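Visita a la jornada de puertas abiertas de Noltum

Publicado el 2019-06-23 por Tapio Saarela

Hace 3 años que vivo en esta región y todavía no había subido nunca a Dravunau, aunque la gente de mi curso de español me lo recomendaba cada primavera. Pido perdón por los errores que el lector encuentre: escribo en mi tercer idioma y Wing-sze Yau me ha corregido solamente la primera mitad.

Noltum es una fábrica de papel hecho a mano. Está al final del valle, donde la carretera se hace muy estrecha y el autobús tiene que esperar cuando baja un camión. Las puertas se abren al público una vez al año, en junio, y la entrada es gratuita, pero hay que apuntarse en una lista. Nuestro grupo salió a las diez con una guía que se llama Müzeyyen Ağca, encargada de la sala de tinas. Habla despacio y muy claro, cosa que yo agradecí mucho.

Empezamos por el canal. El agua viene del monte y es bastante dura, y según la guía esto se nota en el papel: queda más firme y suena un poco cuando se dobla. Después pasamos al depósito de trapos. Yo pensaba que todo el papel se hacía con madera, pero aquí utilizan algodón y lino viejos, que primero se separan por color y se limpian de botones. El olor es fuerte, parecido al de un armario cerrado. 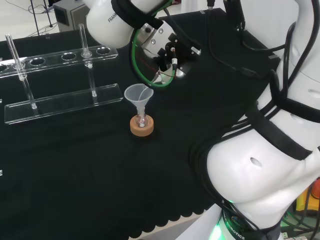
La sala de tinas me gustó más que todas. Kwesi Akpalu, que trabaja allí desde joven, metió la forma en la pasta, la levantó y la movió dos veces, una a lo largo y otra a lo ancho. El agua se fue por la rejilla y quedó una hoja muy fina y brillante. Él hace este gesto 2000 veces en una semana buena. Luego nos dejó probar. Mi hoja salió gruesa por un lado y con un agujero por el otro; la de mi compañero Kamil Jelínek fue bastante mejor, y me lo recordó durante toda la comida.

Las hojas se ponen entre fieltros y van a la prensa. La prensa antigua, de tornillo, se conserva en el pasillo y todavía se puede girar, aunque hacen falta dos personas. El secadero está en el piso de arriba, bajo el tejado, con ventanas de lamas que se abren o se cierran según el viento. Subir cuesta: la escalera tiene 74 peldaños y no hay barandilla en el último tramo. Recomiendo zapatos cerrados.

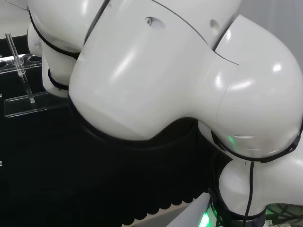
Brazo blanco articulado, visto de cerca.

A mediodía comimos en el patio. Había sopa de cebada, pan negro y un queso de la casa Stankevičius que se vende también en el mercado del pueblo. Por la tarde hubo una charla sobre filigranas, esos dibujos que se ven en el papel a contraluz. Era interesante, pero duró demasiado y en la sala hacía calor. La más bonita, para mi gusto, era una garza pequeña con una pata levantada.

En la tienda compré un cuaderno cosido y un paquete de sobres. Los precios son altos. El álbum grande, con tapas de tela de Okine, costaba 1099 coronas y lo dejé en su sitio con pena.

Informaciones prácticas: el autobús para delante de la iglesia y desde allí se camina cuesta arriba un cuarto de hora. El último vuelve a las seis. No se aceptan tarjetas en la tienda. Los perros pueden entrar en el patio, pero no en los talleres.

El año próximo quiero volver con mi hermana, que encuaderna libros y hará muchas más preguntas que yo.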